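Milia under my eyes – pay to have them removed or keep waiting?

14 comments · 2 shares

Maëlle Kowalchuk

Hi all, hoping somebody here has been through this. I've had a cluster of tiny hard white bumps under both eyes for a couple of years and they've gotten worse since the summer. My doctor took one look and said milia, harmless, come back if they change. Great, but I see them in every mirror and makeup just sits on top of them and makes it worse!

I called a skin clinic in Skelham and they quoted me 492 dollars for both eyes, which covers the first visit and one follow up. Another place, Lachance, wanted 1,454 for a "course" and got kind of vague when I asked how many visits that meant. So my questions are: does the needle thing hurt, does it leave marks, and is it silly to pay for it when they might go away by themselves? I also have a wedding in October (not mine, thank goodness) and I don't want to show up with scabs under my eyes.

In case it matters, I take a daily vitamin and that's it. No prescriptions.
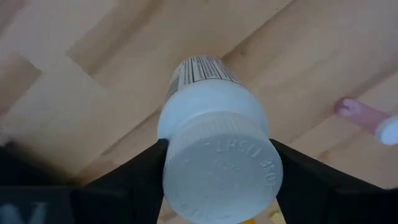
White bottle, white cap.

I've been using a pretty rich eye cream from Nolleo at night. Could that be doing it?

9 comments

Latrice Thibodeaux

I had mine done two years ago, so I can tell you how it went for me. The woman put numbing cream on and left me sitting with a magazine for 30 minutes, and then she opened each one with a very fine needle and sort of pressed the little white bead out. The numbing cream helped a lot. I felt pressure and a bit of a sting near the corner of my eye where the skin is thin, and my eyes watered like crazy, but I've had worse eyebrow appointments.

Afterward I had tiny red dots, then tiny scabs, and she told me it could take up to 2 weeks for everything to settle. Mine were gone a little before that. I was told no makeup on the area until the scabs came off and absolutely no picking – I am a picker, so that was the hard part. No scars, but I have fairly dark skin and I did get a couple of brown marks that hung around for months before they faded. Ask about that before you book if your skin tends to mark. My person brought it up herself, and I liked that.

On the cream, mine asked me about that too. She said heavy creams right up under the eye might be part of it for some people and suggested I switch to something lighter and keep it down on the bone. I did, and I've had maybe three come back since. Can't prove it was the cream.

I would not go with the place that couldn't tell you how many visits. Ask who is doing the work, what training they have for skin that close to the eye, and what happens if one comes back in a month. If they get huffy, leave.

Oh, and for the wedding, book it a good month ahead. I had mine done right before a family reunion and I'm wearing sunglasses in every single picture, including the ones indoors at my aunt's.
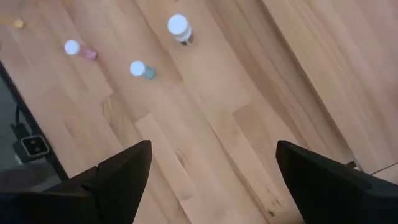
Can I just pop them at home with a clean needle?

Please leave them alone. Milia don't have an opening the way a pimple does, so you end up digging, and right next to your eye that can mean an infection or a scar that bothers you more than the bump did. Have someone trained do it, or wait them out.

5 comments

Jarlath Mulcahy

My wife had these and they went away. Took ages though, over a year I think. She used a Kindo face wash but she used that before as well so who knows. 492 sounds like a lot to me but I don't know what things cost where you are.

Maëlle Kowalchuk

Thank you both! Latrice, the brown marks thing is good to know, I hadn't even thought to ask. I've stopped the night cream for now and I'm going to call the Skelham place back and ask if they'll do just the left side first, which is the bad one. Still undecided about the rest. Did you have to avoid the sun after, or just wear sunscreen?

Latrice Thibodeaux

She said a hat and stay out of the strong sun while it was healing, then sunscreen every day once the scabs were off. I wore a big floppy one for weeks. Good luck with the left side!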